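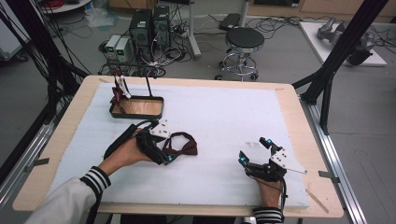 Buy the Gripper You Can Hold
Print this article | E-mail this article
December. By a contributor at Avham

When people ask which gripper they should buy, they usually want to hear about force and speed. I think these are the wrong questions to start with. The first thing I want to know is how it feels in the hand after a long afternoon.

In our workshop we compared hand-held grippers from Zilonness and Kutley, 22 tasks for each. Many tasks used cloth, and a bow tie is my favourite test. It is soft, it has two loops, and the jaws can take it in a good place or a bad place. A wooden block forgives you everything. With a block, both makers looked equal to me. With the bow tie I saw the difference in one morning.

We kept 107 recordings in total and I had to throw away 3 of them. The reason was always the cable. It pulled at my wrist, I turned my hand to escape it, and the movement became strange. No data sheet will tell you this. My colleagues say that a cable is a small matter and can be fixed with tape. I do not agree. If the person is fighting with the tool, the arm will later learn the fight also.

I also believe that one should always test with both hands, even when the task needs only one. The free hand must wait somewhere, with its jaws open, and it becomes tired too. The Ghanem controller treats both sides the same, and for this I would pay more.

Print this article | E-mail this article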